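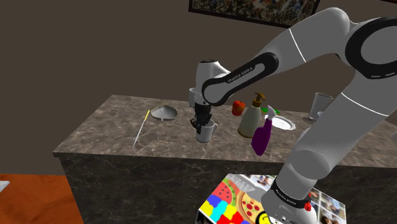
Cleaning and Storing Soccer Gear at Home

By Ermira Stojanović
Last updated February 15, 2019

These notes cover cleats, goalkeeper gloves, uniforms, shin guards and balls for one or two players in an ordinary house with a utility sink. They started as a handout for parents at Gredville, where I looked after the equipment for the youth teams. Where a care label says something different, follow the label.

Cleats: same day

Knock the soles together outdoors while the mud is still soft. Remove the laces and insoles. Clear the stud bases with a wooden skewer or an old toothbrush. A metal screwdriver will do it faster and will also gouge the sole plate.

Wipe the uppers with a cloth wrung out in lukewarm water and a few drops of dish soap. Wipe again with plain water. Synthetic uppers can take a soft brush. Leather should get the cloth only.

Do not put cleats in the washing machine. The bond between the sole plate and the upper is glued on most current models, and long soaking plus tumbling is hard on it. A pair that has been machine washed usually opens at the toe first.

Cleats: drying

Stuff each shoe with crumpled newspaper or plain packing paper. Change the paper after an hour, then again before bed. Stand the shoes on their sides in a room with moving air. Keep them off radiators, out of the dryer and away from the heater vents in the car. A small desk fan on low, set three feet away, shortens drying by several hours.

Once leather is fully dry, work in a thin coat of leather conditioner with a cloth. Every third or fourth wearing is enough in a dry month, more often in a wet one. Too much conditioner softens the leather and the shoe begins to stretch across the forefoot.

Replaceable studs

Take them out once a month during the season. Clean the threads with a dry toothbrush, add a trace of petroleum jelly and refit by hand before using the wrench. Stop at firm. If a stud turns without tightening, the insert in the sole is stripped and the shoe needs a repair shop.

Keep spare studs in a screw-top jar with the wrench. Sort by length. I label the lids with masking tape.

Goalkeeper gloves

Latex palms fail from being stored dirty and from being dried in sun. Rinse in lukewarm water with the gloves on your hands, rubbing the palms together lightly. Use glove wash or a small amount of mild, unscented soap. Rinse until the water is clear. Press the water out from the fingers toward the wrist. Never wring.

Hang by the wrist strap in shade. Store slightly damp, palms not touching each other, with a sheet of plastic between them if they have to lie flat. Palms that have gone stiff can be dampened before a match and will recover some grip. Palms that shed crumbs will not.

Uniforms

Turn shirts and shorts inside out. Close any zippers. Wash cold on a gentle cycle with liquid detergent, and leave out fabric softener, as it coats polyester and holds odor in the weave. Printed numbers should never meet an iron or a hot dryer.

Grass stains: dab on one part white vinegar to two parts water, wait 20 minutes, then work in liquid detergent with your fingertips. Wash. Check the stain before drying and repeat if any green is left. Heat sets it.

Mud: let it dry completely and brush it off. Washing wet mud spreads fine clay through the fabric, and white socks never quite come back from that.

Blood: cold water only, as soon as possible, then detergent.

Odor that survives a normal wash: soak for 30 minutes in cold water with half a cup of baking soda, then wash as usual. Do not combine vinegar with any product containing chlorine bleach, in the same bucket or the same load.

If you take the whole team's set home, split it. I washed 28 shirts in two loads once and the ones in the middle came out with detergent streaks. Four loads is right for a standard household machine.

Shin guards

Take the sleeves off and wash them with the socks. Wipe the hard shells with soapy water, rinse and towel dry. For foam backing, use a cloth with diluted dish soap, press out the moisture with a dry towel and leave the guards foam side up overnight. Replace guards when the shell is cracked or the foam no longer springs back.

Balls

Wipe with a damp cloth and dry before storing. Older stitched balls take up water through the seams. One of ours weighed 466 grams on a kitchen scale after a wet match, which put it over the 450-gram limit for a size 5. It was back within range after two days on a shelf indoors.

To inflate, put one drop of silicone oil or glycerin on the needle, push it straight in and pump slowly. A dry needle tears the valve. The recommended pressure is normally printed near the valve. Use a gauge. We have a Skullano hand pump with the gauge in the handle, and it has been accurate enough when checked against a bicycle gauge.

Slow leaks: submerge the valve and watch for bubbles. If the leak is at the valve, another drop of oil sometimes seals it. If the bubbles come from a seam, the bladder is punctured, and on a cheap ball the repair costs more than a new one.

Let out a little air for off-season storage. Leave enough to hold the shape.

The bag

Empty it completely after each session. Shake it out, wipe the lining and leave it open overnight. A mesh laundry bag for the dirty kit keeps the rest of the contents clean and can go directly into the machine. Pack cleats in a separate cloth bag. Plastic bags are fine for the ride home and no longer.

Off-season checklist

Wash and fully dry everything before it goes away.
Remove replaceable studs and store them dry.
Fill cleats with paper and keep them in a ventilated box.
Check shoe size again in August, before the first practice.
Keep leather off concrete basement floors.
Throw out single socks.

A reader's note on laces

Ljubica Papadopoulos wrote in to say that flat laces washed in a sock come out untangled. Knot the open end of the sock and use a cold cycle. I have tried it with two pairs and it works. Press the laces flat with your hand while they are wet, then hang them over a hanger.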